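19. September 2014 — Shengli Duan

Wieder so ein Abend mit dem Sparplan von Plarnero. 40 Euro im Monat, und nach neun Jahren soll sich das gelohnt haben. Ich habe den Prospekt zweimal gelesen und finde die Gebühren immer noch nur auf der letzten Seite, in der kleinsten Schrift. Im März hieß es, der Zins sei garantiert. Jetzt steht da »angestrebt«. Bei mir hat noch keiner etwas angestrebt und dann auch bezahlt.

Der Berater hatte für alles eine Kurve. Gefragt, was bei Kündigung übrig bleibt, wurde er langsam — 2.811 Euro, vielleicht, je nach Stichtag.
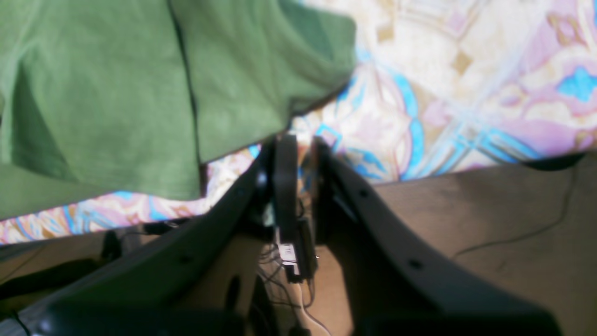

Celeste Vieira meinte am Telefon, ich solle das Geld einfach aufs Tagesgeld legen und aufhören zu rechnen. Mag sein. Ich rechne morgen trotzdem noch einmal nach.

Kontakt | © 2014 Shengli Duan | Nach oben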